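Projects > Okov > Bench notes > June, teleop handover trials

Start 9:40. Second block of teleoperated demos on the small bench. Goal is to bring the usable count up before retraining on Skiltora. Count at start: 637 episodes recorded, 132 of them flagged by the checker for one thing or another. I have not looked at the flags by category yet.

Leader arm recalibrated first. Joint 4 offset had drifted again. Re-zeroed it, saved the profile under my initials and left the old one in place.

Close-view stills, both soft all over, a bit of orange at the bottom: 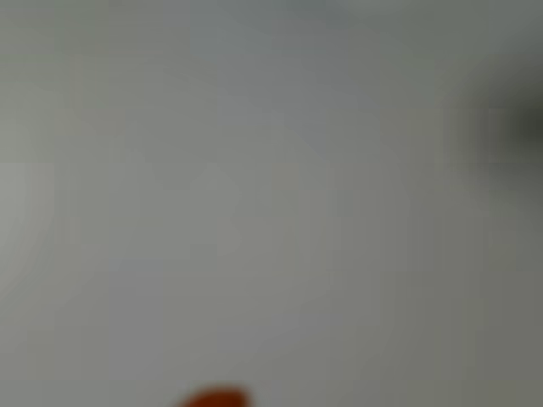
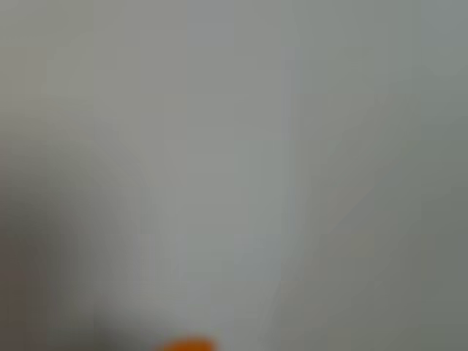 Juraj Hrnčiar read the first half of this entry over lunch and wrote back that I should stop treating blur as a reason to throw out an episode. His view is that the joint log and the operator's input are intact in most flagged runs, and that the policy has to cope with bad close views at run time anyway. He would keep them, mask the bad view for the affected steps, and drop an episode only when the log itself has gaps. He also asked whether the checker's sharpness score was ever tested on surfaces with no texture. I can't find a record that it was.

I agree on the log. Less sure about masking. If the close view is masked for most of the approach, the policy learns the approach from the wide view alone, and the wide view is poor at telling depth over a plain surface. Will try both on a small split and compare.

Changes made after lunch:

Operator scaling down from 1.0 to 0.6 for the last part of the approach. Pedal switches between the two. It takes a few runs to stop pressing it too early.

Checker now writes the sharpness score per step, where before it gave one number per episode. An average over the whole run hid short bad stretches and also condemned runs that were fine where it mattered.

Hand-guided mode tried as an alternative, arm in gravity compensation, gripper on the side button. Motion is smoother than through the leader, but the operator's hand gets into the wide view and the force readings are useless while someone is holding the wrist. Not mixing these with the teleop set. Separate folder, tag "kin".

Latency between leader and follower logged for one full run: 2531 samples, mean fine, one spike near the start that lines up with the recorder opening its files. Recorder should open files before the operator is given control. Mitra has the code for that part, left her a note.

Still open:
– focus distance on the close camera; no setting written down anywhere I looked
– sharpness threshold, currently 197, origin unknown
– whether pauses over two seconds should be trimmed or kept. Zachary trims, I have been keeping – needs to be one or the other before anything is merged
– spare pedal

Stopped 4:15. Arm parked, leader unplugged, new profile is the default. Whoever runs next should do the joint 4 check before recording and write the offset here.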